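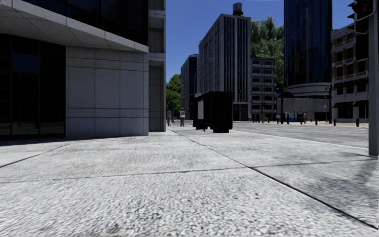 Sidewalk map in the simulator, looking along the curb toward the black kiosk

Sidewalk rover build, simulator stage: stops dead at pavement joints

kjasinska
Posted 2022-07-04

I'm building a small four-wheel delivery rover in the shared workshop at Jekcombe. The chassis is done and the motors are mounted, but I don't want to take it outdoors until the driving code behaves. So for now it lives in the simulator, on the city block map you see at the top.

The trouble is the joints in the concrete. On plain slab it drives fine. When it gets to one of the dark expansion joints it brakes, sits there for a while, then backs up and tries again. It does this with the joint that runs across and with the diagonal one. It also does it sometimes at the edge of the pole's shadow, but not every time.

Setup:
Osard controller board, stock firmware
one forward camera, no depth
obstacle code is the edge detector from the Utari kit, threshold at 70
wheel diameter in the sim is 185 mm, same as the real ones

I logged 2,940 frames of one run and 776 were flagged as "drop ahead." Almost all of them have a joint or a shadow in the lower part. Has anyone got past this without retraining anything?

Kazimiera Jasińska

torque_and_tea

Your threshold is too low. 70 is the kit default and it was picked for indoor floors. Try doubling it and see if the flags go away on the joints. You may still get the shadow.

benchgrinder

Doubling it will get rid of the joints and it will also get rid of curbs. Look at where that curb is in your picture. It's low, and the road behind it is gray too, so there isn't a lot of contrast between them. I would sooner have a rover that stops too often than one that rolls into the street.

torque_and_tea

It's a simulator. Nothing gets run over. Change the number, see what happens, change it back.

benchgrinder

Sure, as a test. I've seen people leave the test value in and carry the thing outside.

kjasinska

Tried it at 140. The cross joint is fine now. The diagonal one still stops it now and then. And benchgrinder is right about the curb, it went over it on the second run. Back to 70.

oldrelay

You are asking one camera to tell a dark line from a hole. It can't do that reliably. Put a downward range sensor on the front bumper, angled a little forward. If the range doesn't change, it's a line or a shadow and you drive on. If the range jumps, stop. Mine is on a bracket bent from scrap and it has been on there since December with no changes.

The sim should let you add a virtual one. In the version I have it's under Sensors, then Add, then Ray. Set the update rate the same as the camera or the two will disagree at speed.

pixelmoss

I'd go the other way and fix the vision first. Joints are thin and straight and you can see concrete on both sides of them. A curb has a different surface past it. Check the texture on the far side of the line and most of your false stops go. That speckled concrete is good for this, there's plenty of grain to match on.

For shadows, convert to a color space that splits out brightness and compare the other channels. The long shadow from the pole is soft, so the edge should be easy to reject.

oldrelay

That works until you get new concrete patched next to old, or a wet spot. Then the texture check says "different surface" and you're back to stopping.

pixelmoss

Stopping at a patch now and then is fine. I didn't say skip the range sensor. I said do the vision first, it costs nothing.

krajewska_fan

Which map is this? I only have the parking lot and the campus one. Do the pedestrians walk or are they fixed?

kjasinska

It's the downtown block from the bigger map pack. There's a setting for the pedestrians. I have them at slow.

I added the virtual range sensor the way oldrelay described. Mounted at the front, pointing down and forward. First six runs, no stops on either joint, and it stopped at the curb each time. It did slow down at the shadow once, so I'll try the brightness trick from pixelmoss next.

One problem. The sim sensor is perfect and the real one won't be. How much noise should I put on it?

oldrelay

Start with a few millimeters and go up until it starts giving false stops. Then you know how much margin you have. Also drop a reading every so often, the real ones do that on dark or shiny surfaces.

benchgrinder

And if it drops several in a row, make it stop. Don't let it carry on with the last good value. That's how I bent an axle.

torque_and_tea

Still think you could find a number between 70 and 140 that works for all of it.

kjasinska

I tried 90, 100 and 120 before I posted the last one. 100 was the best and it still clipped the curb. I'm ordering the range sensor. I'll post the bracket drawing when it fits.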